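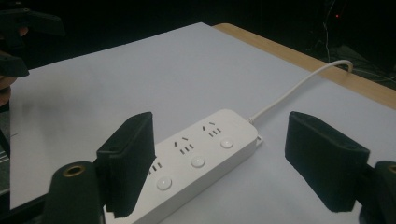
Fault Report: Grip Loss During the Power Strip Task

January. By Nuwan Saha

Home | Projects | Reports | Team | Contact

Our project at Omurbridge collects handling data with hand-held grippers. The task in this report uses a white power strip with its cable running off over the edge of the table. On Thursday the jaw position readings stopped matching the real jaws, and we kept recording for almost 120 trials before anyone checked. 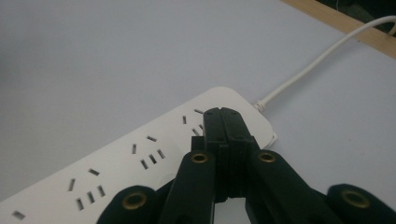
The readings come from an encoder on the Cillico control board. It should give 0 when the jaws are closed and 3,000 when they are fully open. In the bad trials it stuck near 1,000 whatever the operator did. The logging software, Kohlhase, accepted this as a valid value and gave no warning.

We first blamed the cable between the board and the laptop and replaced it. The fault came back after 3 trials. We then opened the housing and found that the set screw on the encoder shaft had backed out, so the shaft slipped when the jaws moved.
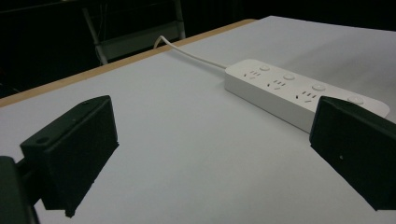

We tightened the screw with thread lock and ran the Zikberg calibration routine again. The readings have been correct in every trial since then. All trials from the bad session were marked as unusable.

Kohlhase now stops recording if the jaw value does not change for five seconds during a grasp. We still need to test this on slow movements, where it may stop too early.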